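Stistine Teleoperation Set-up Guide
Section 9: Teaching a rack task in the simulated cell

Use this section once both arms have been loaded and homed. The rack task is taught by remote control in the Urnow simulator before anything is run on hardware.

1. Open the Tapsell console and load the rack cell. Leave the rack on its wooden board. Moving the rack alone breaks the task frame.
2. Select the arm you want to teach. The other arm stays parked.
3. Hold the hand controller level and press Link. The arm will not follow until its pose and the controller's agree.
4. Bring the gripper up to the front of the rack and stop short of the panels.
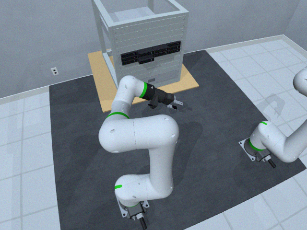 9.1 Recording a demonstration

5. Set motion scaling to 3:1 for the approach. Large hand movements then give small tool movements.
6. Press Record and wait for the tone.
7. Guide the tool towards the black equipment. Keep the wrist clear of the panels below it.
8. Pause for a moment before contact. The software uses the pause to split the approach from the contact stage.

CAUTION: Do not let go of the deadman switch while the tool is touching the rack. The arm holds its last target and may keep pressing.

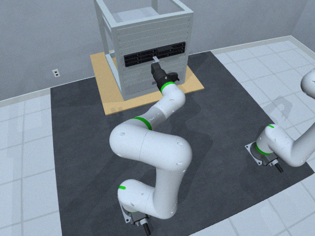
9. When the movement is complete, back the tool straight out, away from the rack, and press Stop.
10. Play the demonstration back at half speed. Delete it if the tool clips a panel or the elbow swings near the second arm.
11. Press Keep to save it to the Bastitia library. Give it the same task name as your other attempts.

Note: A single demonstration may hold up to 1000 samples. Longer recordings are cut at the limit and cannot be joined afterwards.

Note: If the view makes it hard to judge depth, change camera before you press Record. Changing it part way through does not affect the data but often makes the operator's hand jump.

If the console shows error 321, the controller has lost its link. Press Stop, return the arm to its start pose and repeat from step 3.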